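Herkidar trains two-handed policy on handheld gripper data

A group at the Herkidar lab in Jusarville has trained a two-arm policy, Piton, on 2,470 demonstrations collected with handheld grippers.
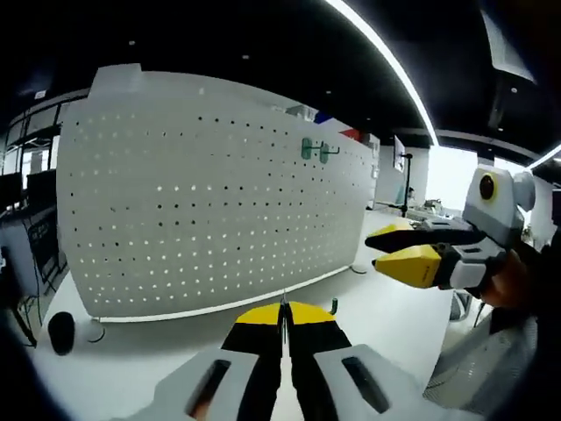
Each demonstration covers one step of a pegboard task -- placing or removing a hook. Training used no data recorded on the arms themselves. 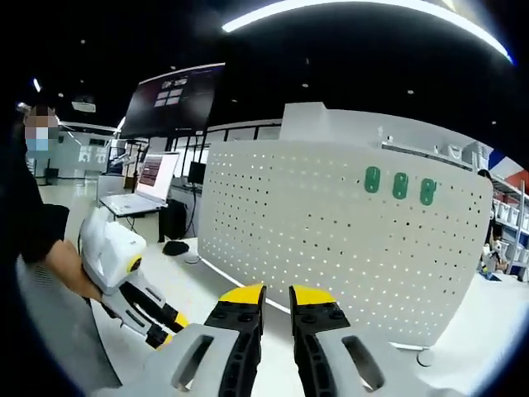 In tests on the arms, Piton completed 40 of 50 trials. Most failures were alignment errors, said lead author Nabila Ait Ali. A preprint is due in September.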